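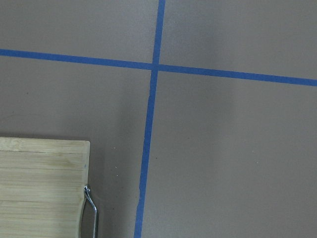 About Onwood

Onwood builds and programs robot arms for kitchens, canteens and small food plants. We work out of a former print shop in Brostside, with the office upstairs and the test floor at street level. The company started as a repair service for packing machines. We still do some of that work, mostly for customers we have had from the beginning.

Our main product is Federo, an arm that handles ordinary kitchen items: boards, trays, bowls, lids. Federo is taught on a plain gray surface marked out with blue tape. The tape gives our staff fixed lines to set things against, so the same task can be run again from the same start. A bamboo cutting board with a wire handle is one of the items we use. Last year Federo made 3,656 practice runs on the test floor.

Open day

Every November we open the test floor to the public. The last open day brought in 321 visitors, five more than the 316 who came the year before. People come from local schools, from restaurants, and from the streets nearby.

Doors open at 10 a.m. Demonstrations start on the hour and last twenty minutes. An operator sets out the items, runs the task at working speed, then runs it again slowly and takes questions. Visitors can ask for a board or tray to be moved to another square before the second run. Some of these runs fail. When that happens the operator stops the arm, resets it and tries again.

There is no charge. Children under 12 need an adult with them, and everyone stays behind the yellow rail while an arm is powered on. The test floor is step-free. The office is up one flight of stairs and is not part of the visit.

Group visits

Schools and businesses can book a visit at other times of the year. Groups of up to 15 fit comfortably. A morning visit costs $200 per group and includes a demonstration and an hour with the Kuipers trainer, a smaller tabletop arm that visitors can program themselves.

To book, call the office or use the contact form. Please tell us the size of your group and the ages of any children.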